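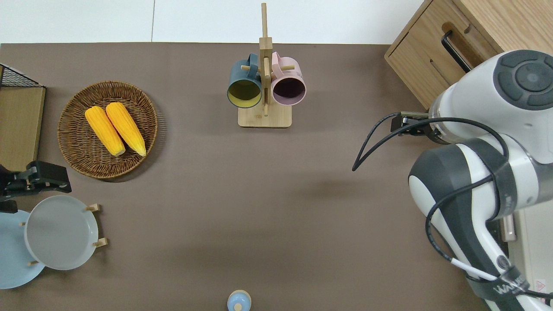

Software group, October meeting. Started 13:15, everybody in and plenty to get through! Saranya Thevar opened with the planner, as the new Sketar build has been merged and we are all rather pleased with it. It now plans both arms together and keeps a margin for the cables, which the old one treated as if they weren't there. The loose loop hanging out to the left of the right-hand gripper is just the sort of thing it has to allow for when that arm swings across towards the mug tree. Margin to stay as it is until the next build.

Perception (Juška). Retrained on 4000 labelled views. Mug handles are coming out beautifully, even with two mugs on the stand. Plates in the rack are still weak: the grey one in front gets found, the pale blue one behind it is sometimes merged into it. Saranya wants to try depth edges before we label anything more, and the meeting was all for it. The corn is fine, and the wicker tray is fine too so long as the rim isn't taken for a handle.

Control. Force limit on gripper close now lives in the config file (hooray) and can be changed without a rebuild. Request from Londodach for a slower default near crockery. Agreed.

Tooling. Zukard replay viewer can jump straight to a planner failure. Run 637 was played through and the fault was plain in a minute: stale joint state, both arms waiting on each other. Fix is in review. Somebody asked for timestamps on the plan overlay as well, which ought to be easy.

Actions: Saranya, depth edges trial. Timestamps still need an owner. Old planner branch to be kept until the replay tests pass.

Closed 15:00.

Filed under: Meeting notes / Planning and perception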